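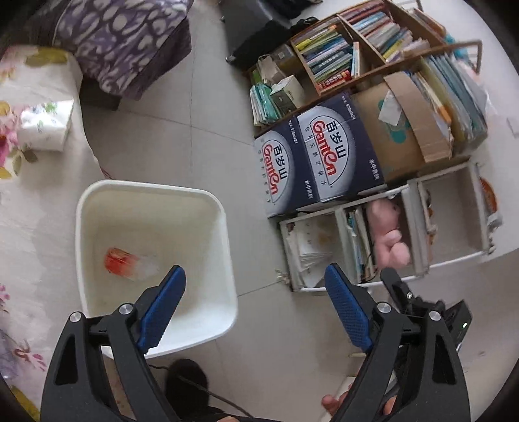

Small bins are the best thing I've done for our living room and I will not shut up about it! We used to have one big pedal bin in the kitchen and everything from the tea table ended up in a little heap until bedtime. Now there's a plain white plastic one parked right beside the table, no lid, no liner, nice thick rounded rim you can grab with one hand. It lives under the edge of the flowery cloth, between that and the purple stool, and I do one sweep of the table at 9pm and one before breakfast. One crumpled red-orange wrapper in the bottom and that's all, so I reckon the system is working. Anyone else gone lidless? Keen to hear what size you settled on.
– tidy_rostyslav (Rostyslav Chornovol)

Reply from nlayug
Yes! Lidless all the way. Ours is a Calon from the discount shop, 2 dollars, and it has outlasted three fancy ones. The only thing I'd query is no liner. Don't you get sticky stuff on the bottom?

Reply from tidy_rostyslav
Dry rubbish only is the rule in our house. Wrappers, tissues, receipts, bits of thread. Anything with food on it walks to the kitchen. A quick rinse under the garden tap and it's good as gold.

Reply from skerton_sal
Dry rubbish only lasts until you have visitors, mate. My brother-in-law put half a mandarin in mine and I found it in December. Liners. Always liners.

Reply from nlayug
Half a mandarin, that's grim. What colour was it by then?

Reply from skerton_sal
Grey. Furry. Moving on.

Reply from illia_p
Can I ask about the cloth? I love a floral cloth on a low table but mine slides all over the place when I'm clearing up. Also does the pattern not drive you mad when you're hunting for crumbs? 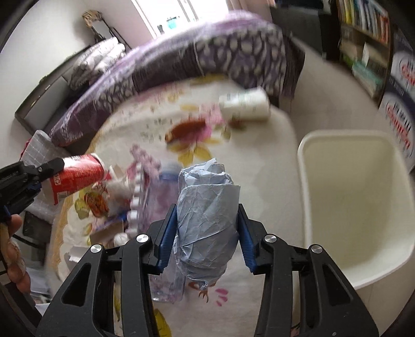 Clearing order is my favourite subject, Illia, so you've asked the right person! I go paper first, always. Paper is light, it squashes down, and once it's off you can see what you've really got left. The crumpled blue-grey paper and the red paper cup are the first to go, then the plastic bottle (rinse, recycling), and anything that's staying gets pushed to the far side until the cloth has been wiped. As for sliding, I've got a bit of that rubbery drawer mat underneath, cut well short so it doesn't show. And the pattern hides crumbs beautifully, which I count as a plus.
– tidy_rostyslav

Reply from bohdanv
Have to disagree on paper first. Bottles first! They roll, they tip, and if there's a mouthful left in one you've got it all through your paper and your cloth. I've washed enough tablecloths to have opinions.

Reply from tidy_rostyslav
Fair point about the mouthful. I put the caps back on as soon as people finish pouring, so it's never bitten me.

Reply from bohdanv
You will be bitten. Mark my words.

Reply from illia_p
Drawer mat, brilliant, I've got a roll of it in the laundry doing nothing. Does it leave marks on the table?

Reply from angus_m
It can on varnish if you leave it in the sun. Ours stuck a bit over summer. I lift it every few weeks now and it's been fine. Also, team bottles first, sorry Rostyslav.

Reply from skerton_sal
Paper first for me, but check your cups. Paper cups can't always go in with the paper here, depends on the council. Ours says general waste.

Reply from nlayug
Same at our place, cups go in the red lid bin. Rostyslav, you never said what size your bin is?

Reply from tidy_rostyslav
No idea, there's nothing stamped on it that I can find! I'll fill it with a measuring jug tonight and report back.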